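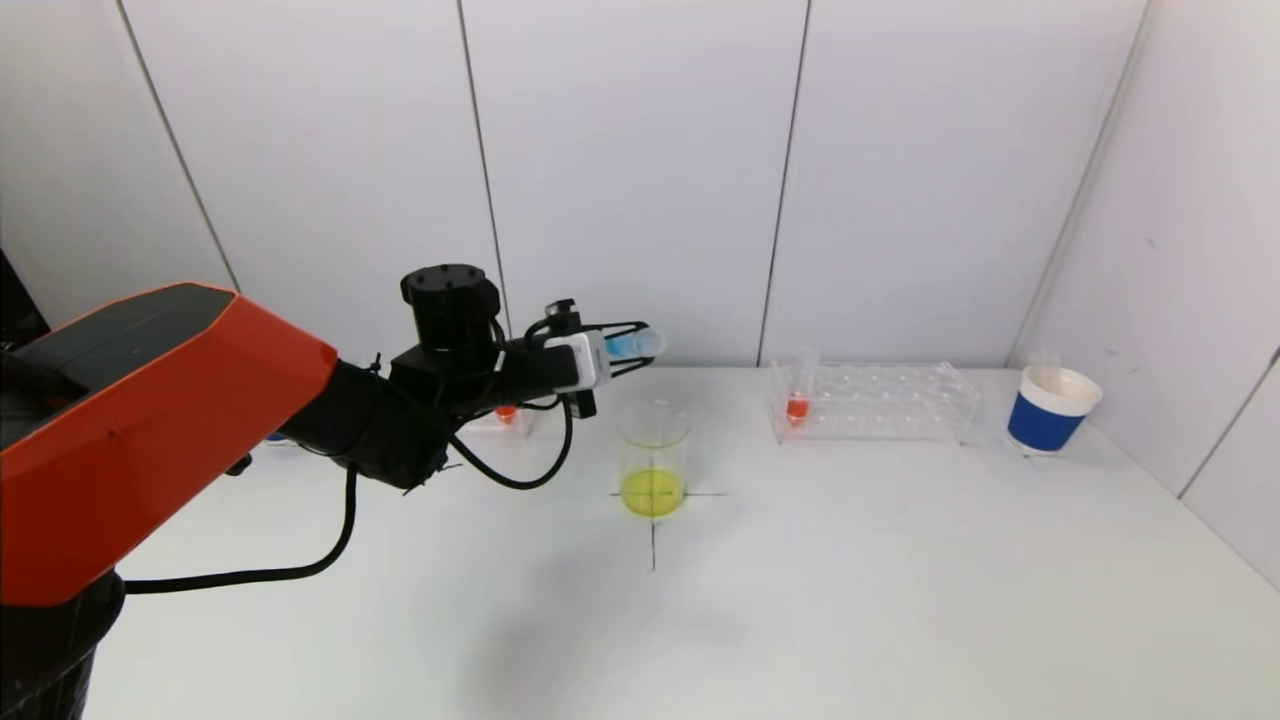

How to Tidy the Cables on a Work Table

Posted November 27, 2020 in Workshop and Desk

A work table collects cables faster than any other piece of furniture in the house. Lamp, charger, speaker, soldering station, printer, a second charger for the thing that doesn't fit the first one. This page covers a full cleanup of one table, from unplugging everything to labeling the last plug. Set aside an afternoon. A small desk with a computer and a lamp takes much less.

The method works for sitting desks and for fixed benches. If your table goes up and down, read the section on moving parts before you cut or fasten anything.

What you need

- Hook-and-loop strap on a roll, half an inch wide. The 10-foot roll is enough for most tables.
- A cable tray or a length of plastic channel that fits under the tabletop
- Screws for the tray, shorter than the tabletop is thick
- Adhesive cable clips, a pack of 50 (you will use fewer, but the small packs cost nearly as much)
- A power strip with mounting slots on the back
- Masking tape and a pen
- Rubbing alcohol and a clean rag
- Screwdriver, drill, tape measure, flashlight

Zip ties are fine for cables that will never move again. For everything else use the strap. Zip ties get pulled too tight, and sooner or later you have to cut one off with a blade right next to a cord.

Step 1. Label before you unplug

Wrap a piece of masking tape around each cable a few inches from the plug and write the name of the device on it. Do this while the cable is still connected. Black power bricks look alike once they are in a pile, and plugging the wrong one into a device can ruin it.

If a brick can be separated from its cord, label both pieces.

Take a picture of the back of the computer or any other device with more than a couple of connections.

Step 2. Unplug and sort

Turn off the equipment, shut down the computer properly, then switch off the power strip and pull its plug from the wall. Take every cable off the table and lay them on the floor in three groups: power, signal (video, network, USB, audio), and unknown.

Go through the unknown group now. If you can't say what a cable belongs to, coil it, put it in a bag, and write the month on the bag. I cleared mine out in January and had opened it once in all that time, for a printer cord.

Look over each cable before it goes back in. Run it through your fingers and feel for cuts, flat spots, and places where the outer jacket has pulled away from the plug. Throw out any power cord with damage. Tape over a cracked jacket is not a repair.

Step 3. Clean the table

Wipe the top, the underside, and the back edge. Dust under a table keeps adhesive clips from holding, and the underside has usually never been wiped since the table was put together. After the dust is off, go over the places where clips will go with rubbing alcohol and let them dry fully. Test a hidden spot first if the table is painted or varnished.

White laminate tops show black rubber scuffs from cords and equipment feet. A melamine sponge takes them off, used damp and with very little pressure. It is a mild abrasive and will dull a glossy top if you lean on it.

Step 4. Decide where the power strip goes

The power strip is the center of the whole layout, so place it first. Under the tabletop toward the back is the usual spot. Off the floor is better for vacuuming, and it keeps the strip away from feet and spilled water.

Hold the strip up where you want it and check these things:

- The wall cord reaches the outlet with some slack.
- The switch can be reached without crawling.
- Large bricks can plug in without covering other outlets.
- The screws will not hit a drawer, a crossbar, or a leg bracket.

Many strips have keyhole slots on the back. To get the screw spacing right, lay a strip of masking tape over the slots, poke through at the narrow end of each one, then move the tape to the underside of the table and drill through the marks. Wrap a bit of tape around the drill bit as a depth stop. Going through the top of the table is easy to do and there is no good fix for it.

I use a Zastach strip that came with its own bracket. The bracket is sturdy, though the screws in the box were too long for my tabletop and I swapped them.

Never plug one power strip into another. If you run out of outlets, get a longer strip. Heaters, irons, and heat guns go directly in the wall.

Step 5. Mount the tray

The tray holds the bricks and the extra length. Mine is a Plurkine wire tray, 22 inches long, and it covers the gap between the legs of a small table with room on both sides. On a longer table, mount two short trays with a space between them. A single long one tends to sag in the middle unless it has a center support.

Leave 6 inches of clear space between the tray and the wall if you can. You need that room for your hand.

Put the bricks in first, side by side and not stacked. They give off heat and should have air around them. Don't wrap cords tightly around a brick either. It puts a sharp bend right at the point where the cord enters, and that is where most of them fail.

Step 6. Run the cables

Work from the device back to the tray. Plug the cable into the device, lead it to the back edge of the table, drop it over, and bring it along the underside. Whatever length is left gets folded into the tray.

Fold the extra length in loose figure eights and hold it with one strap in the middle. Tight round coils put a twist in the cable, and the next time you stretch it out it will knot.

Keep power cords on one side and signal cables on the other where there is room. Audio cables are the ones most likely to pick up a hum from a power cord running next to them. If they have to cross, cross them at a right angle.

Put a clip every foot or so along straight runs and one on each side of a corner. Press each adhesive clip for a slow count of thirty and leave it alone for a while before you put a cable in it. The Meltden clips with the hinged top have held best for me. The open kind lets thicker cords pop out.

Step 7. Allow for things that move

Anything that swings, slides, or lifts needs a loop of free cable. That includes monitor arms, jointed lamps, keyboard trays, and adjustable tables.

Move the part to the far end of its travel in each direction and hold it there. The cable should still hang with a little slack at the worst position. Now move it through the whole range and watch where the loop goes. It should not catch on a knob, get pinched in a joint, or drag across the table and sweep things off.

Fasten the cable on both sides of the joint and leave the part that crosses the joint free. Two straps are usually enough. On a lamp arm, that means one strap just before the elbow and one just after.

For a table that raises, put the power strip and tray on the table itself so that they travel with it. Then only one cord has to reach down to the wall. Set the table at full height when you measure for that cord.

Step 8. Replace the labels

Masking tape dries out and falls off. Once everything works, change over to something that lasts. I print mine on a Major label maker, folded around the cord like a flag. Write-on cable tags are just as good. Put a label at both ends of any cable longer than your arm.

Step 9. Power up and check

Plug the strip into the wall, switch it on, and start the devices one at a time. If something doesn't come on, check that its plug is pushed all the way in before looking for anything worse.

After an hour of normal use, reach under and feel the bricks and the strip. Warm is normal. If one is too hot to keep your hand on, unplug it and find out why.

Keeping it that way

New devices are what undo the work. When something new comes to the table, run its cable properly the same day, with a strap and a label. Leave one outlet on the strip and one spare clip near the front edge for phone chargers and other things that come and go.

Check the adhesive clips when the weather changes, especially in a garage or basement. Cold makes the pads let go. A clip that has dropped once will drop again, so scrape off the old pad, wipe the spot with alcohol, and put up a new one - or use a small screw if the table is yours and you don't mind the hole.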